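About Ovier

Ovier packs small goods for other companies. We take in loose items, sort them, put them together in the right container and send them out as finished sets. Most of what we handle fits in one hand: sample bottles, travel toiletries, desk items, party favors, welcome gifts for hotels and offices.

We opened in Sekville with one long table and a rented storage unit. Our first regular customer was Ballex, a supplier of guest room goods, and we still pack for them every Tuesday. These days we work out of a single-floor building on the east side of town with 2 packing rooms, a receiving area and a small office up front.

What we pack

Cup sets are our largest line. A cup set is a short paper or cardboard cup with a few small items standing in it, ready to be put on a counter or a nightstand. We also do drawstring bags, flat mailers and divided trays. If a customer already has a container they like, we will work with it as long as we can get a case of them to test before the order starts.

We do not make or fill products. Bottles and jars have to reach us sealed and labeled. We do not pack food, glass over four ounces, or anything that needs to be kept cold.

How an order works

You send us one full set of the items and tell us how you want it to look. We pack a sample, send it back to you and wait for your approval. Tall items go to the back, labels face out, and the smallest piece goes near the rim where it can be seen. Once you sign off, the sample stays with the order until the last carton is closed.

Our smallest order is 100 sets. A typical one is some 700. Last August we finished our largest cup order so far, 2,203 sets for a hotel group that was opening new rooms.

Packing is done on light-colored tables with white boards on top. The boards make it easier to spot a missing cap or a bent label, and they wipe clean between jobs.

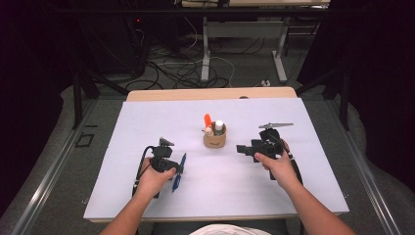 Can I mix different items in one order?
Orders can include up to four versions of a set, provided they all use the same container. Send a sample of each version.

Where we ship

Finished sets go out by ground freight or parcel. Local customers can pick up at the side door from 8 a.m. to 4 p.m. We also pack for Hà, an import business two streets over, and their orders go across by hand cart.

To ask for a price, write to the front office with your item list, container size and the quantity you need.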